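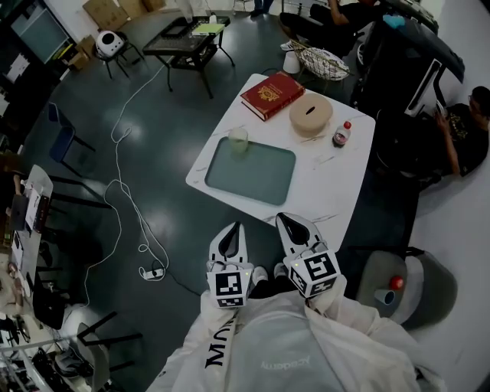
A coffee table is a low table placed in a seating area, usually in front of a sofa or between chairs. It holds drinks, books, trays and other small items within reach of people who are sitting down. Most are lower than a dining table and close to the height of a sofa seat.

Tops may be wood, stone, metal or glass. White tops with gray veins, in marble or a marble-like finish, are common on square tables. Glass tops are often paired with thin metal legs and make a small room look less crowded. Two tables of different height or color are sometimes used together — one for serving, one for papers and reading.

Trays

A tray keeps cups and bottles together and protects the surface from rings. Rounded rectangles suit square tables and leave room at one side for a book or a lidded box. Natural marble is easily marked by juice, wine and vinegar, and spills should be wiped up at once with a soft cloth.

Size

The Jorent line, first sold in Floltbridge, was made in 24-inch and 34-inch squares. Delyth Gwynne's survey of furniture in Hendarside covered 162 living rooms and found the smaller size more often in apartments.

This site uses cookies. By continuing to browse you accept our cookie policy.

Comments

Phillips: My 34-inch Jorent has a walnut top. Were there other woods?

marnie_k: Ours is oak, so yes — at least two.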